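October, bench notes, 7:40 am

Third morning on the Brivlow adhesive samples and I still don't believe the data sheet. It claims full strength after 40 minutes at room temperature. Gaetano's pull tests say otherwise. The two coupons he left overnight held to 600 N, the ones he pulled at 40 minutes let go well short of that, and he used the same batch and the same primer on all of them.

Siu-ming thinks the surface prep is to blame. Maybe. I watched her wipe down the second set myself and couldn't fault it. What I do doubt is the load cell, last checked before the move, and the "room temperature" in this room, where the heating doesn't come on until eight.

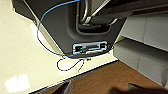 Pullico sent a sales note saying their version survives 3,000 cycles. No mention of load, joint geometry or what they count as surviving. Dario wants to order a kilo on the strength of it. I said one cartridge, and only if they send the raw curves.

To do:
Check load cell against the dead weights before anything else gets pulled.
Log air temperature next to every cure. On the sheet, please, not on tape.
Repeat the 40-minute set with Wai-kit mixing, so it isn't always the same hands.
Ask Manuela where the old Greco results went. Her summary says "comparable" and I'd like to see comparable to what.

Leaving the overnight coupons clamped. Don't touch the left rack.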